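The Bag Pile

My hall closet holds 17 bags. I know this because I finally dragged every last one of them out onto the floor in September, looking for a passport, and then I had to sit down for a minute.

I don't even buy bags! They come home with me. Totes from book fairs, the crossbody I got for a wedding, a Hellström weekender my sister swore she'd want back (that was two apartments ago). Each one had another bag inside it, and inside that one there'd be a receipt, half a pack of gum and a pen that didn't work.

So I called Marcela Slanina, who runs a little repair counter called Tunum, squeezed in between the dry cleaner and the bakery on my street. She's been fixing straps and zippers for 30 years and she has opinions. Her first one is that you should never hang a bag by its strap for storage, which is how I've stored every bag I've ever owned. The stitching at the top takes all the weight, she told me, and one morning it lets go on the way to the train.

Her second opinion is that you should try a bag with your real stuff in it before you decide its fate. Load it up, wear it around the kitchen for 8 minutes, see what your shoulder says. I did this with my whole pile and invited friends over to do it with theirs, and it got loud and silly very quickly, with straps tangled around everybody's wrists and people swapping things they'd walked in with.

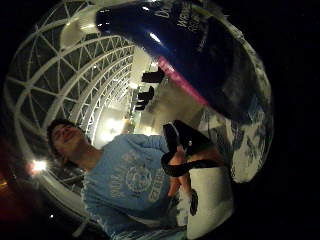
The small ones went first, by the way. Everyone wants a small bag that holds a phone and keys and nothing else. The big ones are harder to place, and I ended up keeping two that I'd sworn I would give away, plus a Gollano backpack that I love and can't defend.

Marcela took four for repairs and quoted me less than I'd spent on lunch. The rest are in the trunk of my car, packed inside the biggest one. The passport was in my desk.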